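Week 5 – Budgeting a two-arm cell
Notes, P. Pretorius. Bring these to the Turside visit.

Start with the task, then the price list. What gets picked, how soft, how big. Write it down before you call Velix or anyone else.

Arms are the line everyone remembers. Lines people forget:
– spare finger pads (784 per set in the Botha quote, no shipping)
– cables, stands, table
– bins and test objects. Cheap, but order doubles
– operator hours!! 63 in the Plarkondale plan, real total was over that 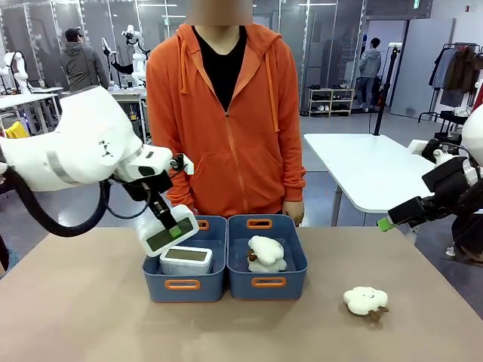 Grippers next. Soft items and hard boxy items in the same job = ask for a trial with both before you sign. Get the pad life in writing. If the vendor wont give a number, budget for 2 extra sets.

Lease vs buy – see Anel's sheet. Lease looks better untill you add the service contract, so compare full term only.

For next time: one-page budget, your own task. Include floor space. Rhodri and Dineo present first.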